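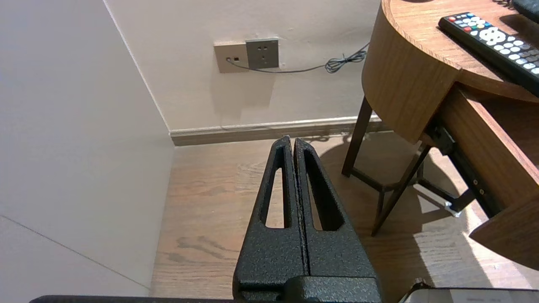 The project was a two-finger gripper and small arm, assembled at home and programmed to move household objects between a side table and its drawer. The arm and its controller are referred to in this report as Dustine, the name given to the project when it was registered in February. The module requires each student to choose a domestic task, build or adapt the hardware for it, and report on the limits of the result. Most of the work concerned two matters: the shape of the fingers, and how the wrist camera should be used when the target stands against wood of nearly the same colour throughout. The side table has a round-cornered top, a curved apron and a drawer on metal slides, and a remote control was chosen as the main test object. It is long, thin and flat, with a raised key area, and therefore presents a different problem from the blocks and cups used in the taught part of the module.

February
Student project report, Home Automation module

1. Aim

The aim was to pick up a flat object from the tabletop, place it inside the open drawer, and retrieve it again, using one wrist camera and no other sensor on the table. The working area was to remain an ordinary room. No markers were to be fixed to the furniture, and the lighting was not to be altered for the tests.

A secondary aim was to keep the parts replaceable. Anything expected to wear had to be removable with one screwdriver, without taking the wrist apart.

2. Hardware

The arm was built from a Drunari kit, bought second-hand without its original base. A replacement base was cut from scrap board and clamped down before each session. The clamps must be checked again after the arm has warmed up. In early sessions the base crept by a small amount and every recorded position was wrong by the same distance.

The fingers are black, textured and tapered, with a long slot through each one. The slot serves two purposes. It reduces the weight carried at the end of the wrist, and it allows the finger to flex slightly when it meets a hard edge. The first version was solid. It gripped well but pushed flat objects away when it came down a little to one side. The second version has the slot and a narrower tip. The two slots do not look alike from the wrist camera when the fingers are closed, and for this reason the slot outline was not used for calibration. The seam between the closed fingers was used in its place.

Power is taken from a 200 W bench supply. This is far more than the arm needs, but it was already available. The control board is a Lenz unit running a loop with a period of 2 ms. The camera is connected separately to the computer, so a fault on the arm side does not interrupt the recording.

3. Software

The control program is divided into a planner and a follower. The planner produces a short list of wrist positions. The follower moves through them and stops if the motor current passes a set limit. The limit was found by closing the fingers on a folded cloth and raising the value in small steps until the grip held.

Object location uses Cloren, a small program written for this project. It finds long straight edges in the camera image and groups those that are parallel. For a remote control this gives two long edges and a direction. The method is simple and needs no training images. Its main weakness is that wood grain also gives long straight edges. A filter was added which discards any pair of edges whose inside and outside are close in brightness.

The filter made a clear difference on the tabletop. Inside the drawer area it was less useful, because a shadow edge satisfies the same rule as an object edge.

4. Approach and grasp

For a flat object the fingers are opened, lowered on either side of the long edges, and closed across the width. The approach height is set from the known height of the surface. The wrist is turned to match the direction found by Cloren before it is lowered.

Overhangs proved to be the hard case. When the object lies beneath a board, the camera loses its far end and the centre cannot be found from the outline alone. The planner then has to work from whatever part of the object remains visible. Two rules were tried. The first took the middle of the visible length, which placed the grasp too close to the wrist. The second looked for the large white directional pad and used this as the grasp centre. The second rule was kept. It is specific to this type of remote control and would have to be rewritten for anything else. 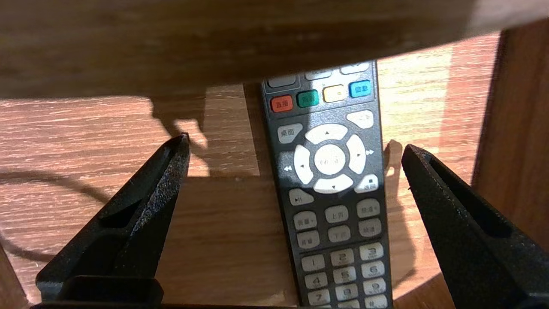
Figure 2. Fingers on either side of the remote control, with its upper end hidden by the wooden overhang.

Strong sunlight affected the edge search in this position. A finger throws a dark shadow on the wood next to the object, and the shadow has one side nearly parallel to the approach. Cloren sometimes paired this with the true edge and returned a width greater than that of the remote control. A maximum width was set in the configuration file as a partial remedy. A fixed maximum is a poor solution, as it has to be changed for each object, but it removed the most frequent error.

Glare was a smaller problem. Washed-out keys do not matter to the edge search. They matter only to the search for the directional pad, which is large enough to survive some loss of detail.

5. Logging

Each session produced a log of wrist position, finger opening and motor current, together with the camera frames. The longest log contained 1257 lines before the program was stopped. Log files were capped at 2000 lines after a fault in the follower filled the disk overnight with repeated stop messages.

Frames and log lines were first matched by file time. This was unreliable, as the computer wrote frames in groups. The program now writes the frame number into the log line at the moment the frame is requested. Earlier logs were kept but not used for the comments in section 6.

6. Results

The tabletop grasp was dependable in diffuse light once the second finger version had been fitted. Failures were mostly of one kind: one fingertip landed on the body of the remote control instead of beside it, the current limit was passed, and the follower stopped. This is the intended behaviour and nothing was damaged.

Placing the object in the drawer was less dependable. The drawer has to be opened by hand to a repeatable distance, and the arm has no means of checking that distance. A short drawer opening caused the wrist to meet the front panel. A check using the camera was started but not completed.

Retrieval from under an overhang worked when the directional pad was in view and failed when it was not. No attempt was made to slide the object out before lifting it. Sliding may be the better method, as it would need only a light contact near the exposed end.

7. Faults and changes

The following changes were made during the build and are recorded for anyone repeating it.

The finger screws worked loose and were refitted with thread lock.

The camera cable was first routed on the outside of the elbow, where it caught on the base clamp. It now runs along the inside and is tied at two points.

The stop button was moved from the computer keyboard to a separate switch. The keyboard was out of reach from the side of the table on which the drawer opens.

The texture on the inner faces of the fingers was left unsanded. Sanding was tried on one spare pair and reduced the grip on smooth plastic.

8. Further work

The edge search should be given a test for shadows. One possibility is to move the wrist sideways by a small distance and compare two frames, as the shadow of a finger moves with the finger and the object does not. The arm can already make this movement, and only the comparison needs to be written.

The drawer check should be finished before any further placing tests are run. A softer tip should also be tried, fitted over the present one so that the finger itself need not be remade.

Drawings for both finger versions and the configuration file for Cloren are stored with the project files.

14 shares
3 comments

Related reports
Choosing a current limit for small grippers
Rebuilding a Drunari base from scrap board
Lenz control boards: notes on loop timing
Cable routing on a desk-mounted arm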